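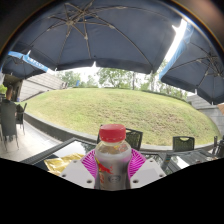 Clear bottle with a red screw cap, by a glass-top table on the lawn side.

Garden Tables at Nestach – Common Questions

Can I bring my own drinks and snacks?
Yes. Soft drinks, water and wrapped snacks are fine at any outdoor table. Glass bottles are not allowed on the lawn.

Where do empty bottles go?
In the blue bin by the side gate. Empty them first and screw the cap back on. Foil wrappers go in the trash – the recycling company does not take them.

How do I clean the glass tops?
Use the spray and cloth from the shed. Please don't use scouring pads, they scratch.

Can we push tables together?
Up to 3 tables. Lift them, don't drag. Put the chairs back when you leave.

How long can I keep a table?
Until 11 p.m. in July, unless it has been reserved. Groups of up to 40 can book through the Liltico desk, extension 1541.

Last updated Jul 29, 2021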